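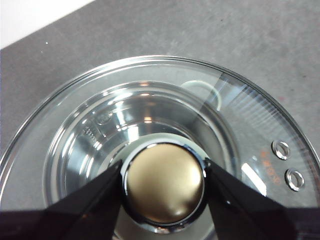 Perguntas frequentes: os robôs já fazem as tarefas de casa?

Um robô já consegue cozinhar para mim?
Uma refeição inteira, ainda não. Mas pedaços dela, sim, e isso é fantástico! Segurar uma tampa pelo puxador parece banal, só que o vidro reflete tudo e deixa ver a bancada por baixo — um pesadelo para muitas câmeras.

Por que começar por tarefas tão pequenas?
Cada receita é feita delas. Destampar a panela elétrica, por exemplo, pede uma pegada firme e um movimento para cima sem bater na borda.
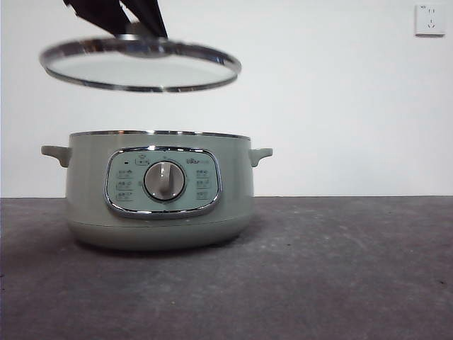

Mohsin Jatoi, que mantém esta página comigo, prefere ver 200 repetições da mesma tarefa a um vídeo bonito. Concordo com ele!

E na oficina?
Lá as coisas andam mais depressa, porque as peças se repetem. Em casa, cada cozinha é um mundo.

Vale a pena esperar por um?
Para dobrar lençóis, eu esperaria sentado. Para tarefas curtas na bancada, estou muito animado.

Oğuzhan Baysal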